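Week 3 – packaging and food waste, cont. (notes for anyone who missed lecture)

Main question: does wrapping food cost more than it saves? Depends on the food. Cucumber – yes, worth wrapping. Whole onions – no.

Terms for the quiz:

- **barrier** – how well a material stops water vapor or oxygen
- **shelf life** – time til quality drops below a set level, not til food is unsafe
- **primary / secondary packaging** – touches food / holds the packs together
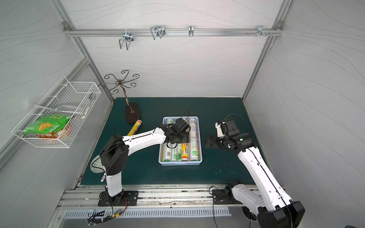

Reuse vs. single use. A reusable container takes more material up front, so count trips before comparing. Think of a plastic basket like the light blue one: heavier than a bag, but split over hundreds of trips the share per trip gets tiny. The Flirkham reading uses 600 trips. Check wether washing is included (it isn't in table 2).

Films next. PE clings less than PVC, lets more oxygen thru. Fine for cut fruit, one or two days.

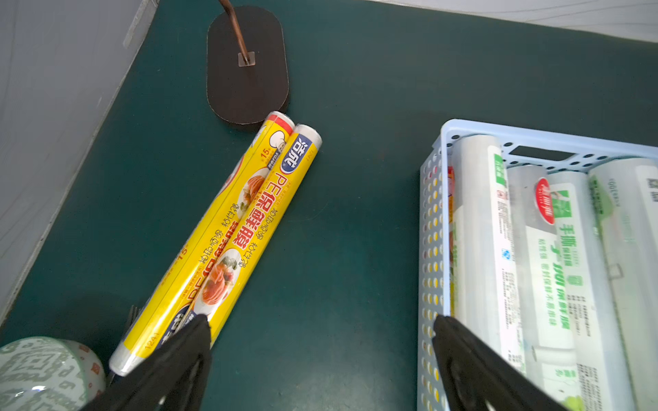 *Fig. 2. PE cling wrap, two boxes.*

Recycling film is hard – thin, dirty, tangles in sorting machines. Condden trial: 131 households, separate film bag, 13 dropped out. Look at who dropped out and why before you trust the averge.

Snack bags are worse. Several layers stuck together, often with a metal coating.

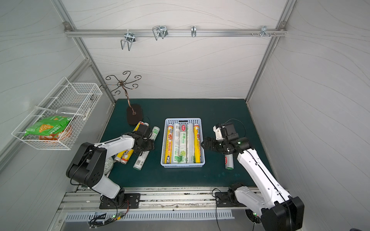 Layers can't be pulled apart cheaply, so most gets burned or buried. Single-material bags exist but weaker barrier – chips go stale sooner.

For next time: read Charvát ch. 3, skip the Plendia appendix. Bring one empty wrapper, rinsed.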